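보낸 사람: Trinidad Aranda
받는 사람: 금속 마감 관리 메일링 리스트
제목: Re: 광택 금속 닦는 순서, 그리고 Pralline 희석액

답장이 늦었습니다. 질문이 여러 개라서 원문을 나누어 인용하고 그 아래에 씁니다.

2024년 10월 3일, Ramiro Lozano 님이 쓴 글:
> 크롬 부분은 닦을 때는 깨끗해 보이는데 다음 날 보면 줄이 남습니다.
> Pralline을 설명서대로 희석해서 썼고 천은 새것입니다.
> 물을 더 타야 합니까, 아니면 천을 바꿔야 합니까?

둘 다 아닐 가능성이 큽니다. 줄무늬는 대개 헹굼이 모자라서 생깁니다. Pralline은 희석해도 계면활성제가 남는 편이고, 남은 것이 마르면서 막이 됩니다. 조명이 위에서 비칠 때는 잘 안 보이다가 옆에서 빛이 들어오면 드러납니다. 다음 날 보인다는 것도 아마 보는 시각이 달라서일 겁니다.

저는 이렇게 합니다. 먼저 마른 천으로 먼지를 걷어냅니다. 누르지 않고 한 방향으로만 쓸어냅니다. 희석액은 금속에 직접 뿌리지 않고 천에 묻힙니다. 분무기로 바로 뿌리면 이음매와 나사 주위로 액이 들어가고, 며칠 뒤에 거기서 누런 얼룩이 흘러나옵니다. 닦은 다음에는 정제수만 적신 천으로 한 번 더 닦고, 마지막에 마른 천으로 마무리합니다. 수돗물로 헹구면 석회가 남는 동네가 있습니다. 우리 동네가 그렇습니다.

새 천도 한 번은 빨아서 쓰십시오. 섬유유연제는 넣지 마십시오. 유연제를 쓴 천은 아무리 좋은 극세사라도 유리 닦는 데조차 못 씁니다. 저는 예전에 한 묶음을 그렇게 버렸습니다.

> 금색 부분도 같은 방법으로 닦아도 됩니까?
> 도금인지 도장인지 황동인지 저는 구분을 못 하겠습니다.

구분이 안 되면 가장 약한 것으로 보고 다루는 게 맞습니다. 금색으로 보이는 물건은 실제로 제각각입니다. 래커를 올린 황동, 얇은 도금, 질화티타늄 코팅, 양극 산화한 알루미늄, 그냥 도장까지 다 비슷한 색이 나옵니다. 사진만 보고 맞힐 수 있는 사람은 이 리스트에도 없을 것입니다. 자석이 붙지 않는다고 해서 황동이라고 볼 수도 없습니다. 알루미늄도 안 붙고, 스테인리스도 종류에 따라 안 붙습니다.

그러니 금색에는 연마제가 들어간 제품을 쓰지 마십시오. Weduvier에서 파는 크림은 연마제가 들어 있습니다. 통 앞면에는 그 말이 없고 뒷면 성분표에 작게 있습니다. 래커가 벗겨진 황동이라면 쓸 만하지만 도금에 쓰면 모서리부터 밑색이 올라옵니다. 한번 올라오면 되돌릴 방법이 재도금밖에 없습니다. 암모니아가 든 유리 세정제도 피하십시오. 식초와 베이킹소다 이야기는 8월에 한참 했으니 반복하지 않겠습니다. 제 의견은 그때와 같습니다.

중성세제 한 방울을 미지근한 물에 풀어서 부드러운 천으로 닦고, 헹구고, 말리는 정도면 손자국은 거의 지워집니다. 그래도 안 지워지는 것은 손자국이 아니고 코팅이 상한 자리입니다.

> 살대가 촘촘한 그릴은 어떻게 합니까? 면봉으로 하다가 포기했습니다.

면봉은 끝이 풀려서 살대에 걸립니다. 저는 화장용 납작 붓을 씁니다. 털이 짧고 빳빳하지 않은 것으로 고르고, 쇠로 된 테 부분에는 종이테이프를 감아 두십시오. 붓의 쇠테가 광택면을 긁는 사고가 의외로 많습니다. 살대의 결을 따라서만 움직이고, 먼지를 안쪽으로 밀어 넣지 않도록 청소기 흡입구를 옆에 두면 편합니다. 흡입구는 금속에 대지 마십시오.

그릴은 액체를 쓰지 않고 끝낼 수 있으면 그렇게 끝내는 편이 낫습니다. 기름때가 낀 경우에만 천을 자 끝에 감아서 살대 사이를 하나씩 닦습니다. 작은 그릴 하나에 30분이 걸린 적도 있습니다. 빨리 하는 법을 알면 저도 배우고 싶습니다.

비용 이야기도 나와서 적습니다. 제가 쓰는 붓은 동네 문구점에서 하나에 2,570원입니다. Moya에서 나오는 전용 붓은 써 보았는데 털이 더 잘 빠졌습니다. 천은 색을 나누어 씁니다. 크롬용, 금색용, 도장면용을 섞으면 한쪽에서 묻은 연마 찌꺼기가 다른 쪽으로 옮겨 갑니다. 저는 여섯 장을 한 묶음으로 두고 빨래도 따로 합니다.

라벨 자국에 대해서도 누가 개인 메일로 물었습니다. 접착제가 남은 자리는 드라이어의 약한 바람으로 데우고 손가락 끝으로 굴려서 떼는 것이 먼저입니다. 용제는 그다음입니다. 이소프로필알코올은 맨 크롬에는 괜찮지만 그 옆이 도장면이면 번지지 않게 해야 합니다. 아세톤은 쓰지 마십시오. 아직 읽어야 할 라벨이라면 떼지 말고, 인쇄된 면은 마른 천으로만 가볍게 닦으십시오. 알코올이 닿으면 글자가 먼저 없어지는 라벨이 있습니다.

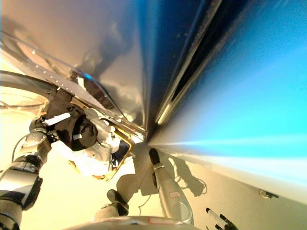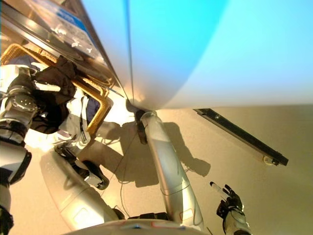
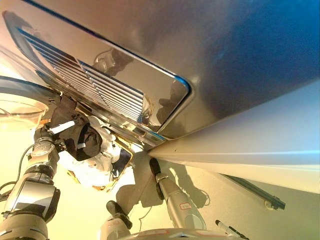 Ramiro Lozano는 그 뒤에 보낸 메일에서, 정제수로 한 번 더 닦으니 줄무늬는 없어졌지만 왁스를 올려야 하는지는 여전히 모르겠다고 했습니다. 전에 Akau 왁스를 썼을 때는 처음 며칠만 좋았고 그 뒤로 먼지가 더 잘 붙는 것 같았다고 합니다. 손이 자주 닿는 곳과 안 닿는 곳을 다르게 해야 하느냐고도 물었습니다.

다르게 하는 게 맞다고 봅니다. 손이 닿는 곳에는 왁스를 올리지 마십시오. 미끄럽고, 손의 유분과 섞이면서 뿌옇게 됩니다. 표면에 요철이 있는 손잡이 종류는 더 그렇습니다. 오목한 데에 왁스가 하얗게 굳으면 칫솔로 파내야 합니다. 저는 그런 곳은 중성세제만 쓰고 횟수를 늘립니다.

손이 안 닿는 넓은 면에는 얇게 올려도 됩니다. 먼지가 더 붙는다는 것은 양이 많았다는 뜻일 수 있습니다. Akau는 콩알만큼만 덜어도 꽤 넓은 면을 덮습니다. 바르고 나서 설명서에 적힌 시간만큼 두었다가, 뒤집은 새 천으로 닦아내십시오. 손등을 대 보아 끈적이면 덜 닦인 것입니다. 실내에 있는 크롬이라면 아예 안 발라도 큰 차이가 없습니다. 습한 곳이나 바닷가라면 저는 바릅니다.

굽은 면에서는 원을 그리며 닦지 마십시오. 거미줄 같은 잔흠집이 생기면 반사가 흐려지는데, 평면보다 곡면에서 훨씬 눈에 띕니다. 면의 긴 쪽을 따라 곧게 닦고, 천은 자주 접어서 깨끗한 면을 쓰십시오. 바닥에 떨어진 천은 그날은 다시 쓰지 않습니다. 시계와 반지도 빼고 하십시오. 저는 소매 단추로 긁은 적이 있어서 작업할 때는 단추 없는 옷을 입습니다.

검게 광이 나는 패널은 이 글에서 뺐습니다. 유리인지 아크릴인지 도장인지에 따라 답이 전부 다르고, 아크릴은 알코올에 금이 갈 수 있습니다. 재질을 아는 분이 따로 글을 올려 주시면 그 밑에 답하겠습니다.

예전에 돌리던 관리 지침은 47쪽짜리 파일인데 세제 항목이 오래되었습니다. 제품명이 바뀐 것이 많으니 희석 비율은 그 파일을 따르지 말고 통에 적힌 것을 보십시오. 천 세탁과 보관에 관한 부분은 지금도 그대로 써도 됩니다. 파일이 필요하신 분은 리스트 말고 저에게 직접 메일을 주십시오. 첨부가 크면 서버가 돌려보냅니다.

Ramiro 님, Weduvier 크림을 이미 금색 부분에 쓰셨는지 알려 주십시오. 쓰셨다면 잘 안 보이는 모서리부터 색을 확인하시고, 그때까지는 더 닦지 마십시오.

Trinidad Aranda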